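## 4. Preparing the Work Surface

This section applies to the Skondia tabletop arm supplied with the Noduvby kitchen set. It replaces the corresponding pages of the guide dated Oct 26, 2026. Complete Section 3 (Mounting and Power) before proceeding.

**CAUTION:** Keep hands, sleeves and loose cables out of the reach of the arm whenever the status light is green. The arm may resume motion without an audible signal.

### 4.1 Placing the objects

1. Press the stop button on the controller and confirm that the status light is amber.
2. Wipe the tabletop with a dry cloth. Do not use solvent-based cleaners.
3. Position the toaster oven on the right side of the table, with its door facing the centre.
4. Set the plate near the far edge. It must lie flat and must not overhang the table.
5. Stand the mug and the cup upright toward the near edge.
6. Place the oval dish on the left side, on the same side as the arm.
7. Distribute the fruit pieces near the plate. Exact spacing is not required, but no piece may rest on top of another.
8. Leave a clear gap between the mug and the oven. 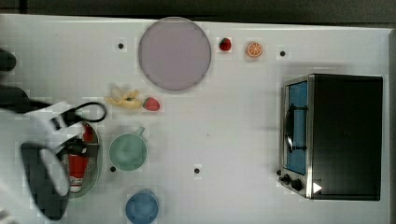

*Figure 4-1. Work surface with the kitchen set laid out, gripper at left over the grey dish.*

Colours of individual items vary between production runs. Colour variation does not affect the object profiles stored on the controller.

**NOTE:** Confirm that the gripper cable moves freely before each session. A cable that catches on the rim of a dish may displace the dish and invalidate the layout.

### 4.2 Verifying the layout

1. Select **Set-up > Layout > Verify** on the controller.
2. Release the stop button and step back at least 60 cm from the table edge.
3. Allow the arm to complete its survey pass. The pass takes 45 seconds at the default speed.
4. Review the results. Items marked in yellow should be repositioned by hand, with the stop button pressed.
5. Repeat the survey until all items are marked in green, then select **Save**.

If verification fails three times in succession, restore the default profile (see Section 6) and begin again at Step 1 of 4.1.

**CAUTION:** Do not connect the toaster oven to mains power during any exercise in this guide.

### 4.3 Storage and service

Saved layouts are retained for 72 hours after the controller is switched off - export any layout that will be needed later. Service requests should be directed to Sang Hồ, Anholm Technical Support, quoting the serial number on the base plate.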